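Kovska Vorratsdosen 2 Liter im Test: Dichtung, Deckel, Stapelbarkeit

Stand: 2021-07-02

Getestet wurde die quadratische Serie von Kovska in der Größe 2 Liter, bezogen über den Händler Zaugg. Als Vergleich diente die Briltus-Dose mit Bügelverschluss. Beide Modelle waren seit Mai im täglichen Gebrauch, überwiegend für Mehl, Reis und Linsen.

Der Behälter besteht aus Polypropylen und ist laut Datenblatt spülmaschinenfest bis 60 Grad. Nach 17 Spülgängen im Oberkorb zeigte der Korpus leichte Trübung, Maßabweichungen am Rand waren nicht feststellbar. Die Silikondichtung lässt sich ohne Werkzeug entnehmen. Beim Wiedereinsetzen ist auf die Orientierung zu achten, die flache Seite gehört nach unten. In der Anleitung steht das nur auf der letzten Seite und ohne Skizze.

Gefüllt mit Wasser und eine Nacht auf die Seite gelegt, blieb die Kovska dicht. Die Briltus verlor im selben Versuch nahezu 8 Milliliter, ausgetreten an der Scharnierseite. Für Trockenware ist das ohne Belang, für Suppe nicht.
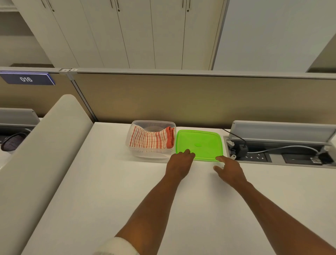 Bei quadratischen Vorratsdosen entscheidet die Ecke über die Dichtheit, denn der Anpressdruck fällt vom Zentrum nach außen ab. Kovska gleicht das durch eine umlaufend verstärkte Lippe aus, Briltus durch höhere Bügelkraft. Flache quadratische Kunststoffdeckel wie der lindgrüne auf dem Foto, mit erhöhtem Rand, abgerundeten Ecken und kleinem Knopf in der Mitte, fasst man am besten beidhändig an gegenüberliegenden Seiten. Einseitiges Aufhebeln belastet die Dichtlippe punktuell und führte bei der älteren Serie Ostidau nach einigen Monaten zu Rissen.

Zum Stapeln: Drei gefüllte Kovska-Dosen stehen stabil, bei der vierten wird der Turm kippelig. Die Briltus rastet formschlüssig ein und ist hier klar im Vorteil. Eine Skala fehlt beiden – bei diesem Preis ein Versäumnis.

Geruchsaufnahme: nach Currypulver deutlich, vor allem in der Dichtung. Tetsuya Noguchi, der die zweite Dose im Einsatz hatte, bekam sie mit Natron über Nacht neutral. Ersatzdichtungen führt Zaugg einzeln, Ersatzdeckel nur auf Anfrage.

Wertung: Dichtheit gut, Reinigung gut, Stapelbarkeit befriedigend. Für Flüssiges Kovska, für den Vorratsschrank mit wenig Stellfläche eher Briltus.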